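Skisotby Forums > Home and Household > Bedding and Laundry
Thread: Fitted sheet corners riding up on a deep mattress

plevis43
Posted 30 Dec 2020

I replaced our mattress in the autumn and the new one is deeper than the old by 9 cm. All our fitted sheets now come off at the corners, usually the two at the head end. The sheets are sound otherwise and I would like to avoid buying a full set.

What I have tried so far:
Turning the sheet through 90 degrees to check I had not mixed up length and width. I had not.
Elastic straps with clips, two per sheet, run diagonally under the corners. The clips let go.
A thicker mattress protector underneath, for grip. It used up more depth and made things worse.

The blue one is the best of them. It goes on without force and will stay put during the day if the bed isn't slept in. 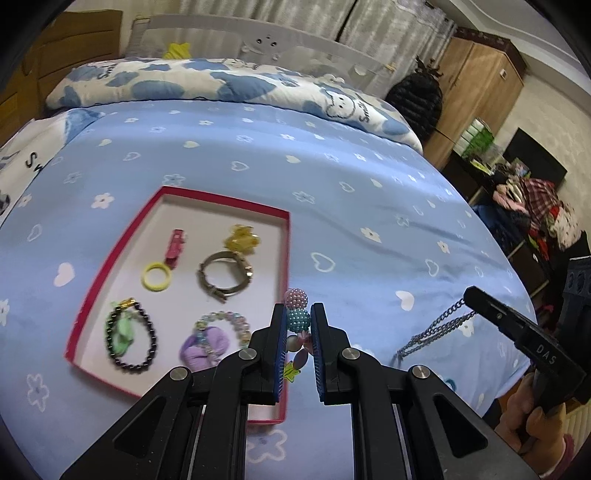
Elastic on that one runs only round the corners, with plain hem along the sides. The white ones have elastic all the way round and hold slightly better, but they are tighter across the top. Is it worth unpicking the hem on the blue and putting in a full run of elastic, or is the depth simply wrong?

hemline_2
Depth is wrong. Measure the mattress from top seam to bottom seam, add the protector, then add enough for the sheet to turn under. If the pocket of the sheet is less than that total, elastic will not fix it. It will only pull the corner off faster, as the hem is sitting on the side wall with nothing to hook under.

ramasamy_textiles
Disagree in part. A full run of elastic does help where the pocket is short by a small amount. I altered four sheets that way last January and three are still in use. The fourth tore at the corner seam, which was worn before I started.
Method, for anyone who wants it: unpick 5 cm of the side hem, thread 13 mm woven elastic with a bodkin, anchor one end, draw up evenly, anchor the other. Knitted elastic narrows less under tension but goes slack sooner in a hot wash, in my experience.

hemline_2
Three out of four on what shortfall? If it was 2 cm I believe you. The original post says 9.

ramasamy_textiles
Mine were short by 3. I take the point, but the original post says the mattress is 9 deeper, not that the pocket is 9 short. The old fit may have had slack in it.

plevis43
Fair. I should have measured the pocket. Corner seam on the blue sheet, laid flat and not stretched, is 28 cm. Mattress is 30 and the protector adds 2. So it is short by 4 before allowing anything for the turn-under. The white ones are 25, so I have no idea why they hold better, unless it is all down to the elastic.

kultavano
It is the elastic. The white ones are gripping the side wall by friction and will creep during the night.
Another option is gussets. Cut the corner seam open, let in a wedge of matching cotton and resew. An old pillowcase from the same set is ideal because it will have shrunk and faded at a similar rate. You can gain 6 cm of pocket at each corner without touching the top panel. Press the seams outwards or you will feel them at the foot end. 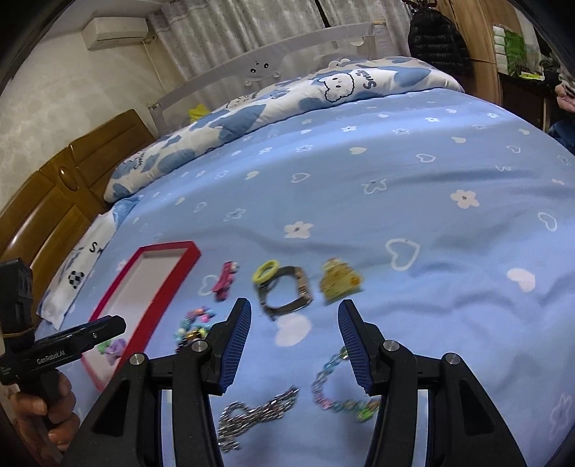
hemline_2
Gussets work but it's an evening's sewing per sheet, and the corner is where the strain goes. Use a flat felled seam or it will fray out by the tenth wash. For a sheet of ordinary quality I would buy a deeper one and cut the old one down for the spare bed.

kultavano
An evening per sheet is too high. Once the first wedge is drafted the other three are copies. I do use an overlocker and not a felled seam, and haven't had one fray.

hemline_2
Overlocked only, or overlocked with a straight stitch inside it?

kultavano
Straight stitch first, 2.5 mm, then overlocked.

plevis43
No overlocker here, only a basic machine with zigzag. Would straight stitch plus zigzag do on a gusset?

ramasamy_textiles
Yes, if you trim the allowance after the zigzag. Wash the patch fabric hot before cutting.

plevis43
Thanks. I will do the blue one first with gussets and a full run of elastic and leave the white ones alone until I see how it wears. There is a blue pillowcase with a split seam that can go for the wedges.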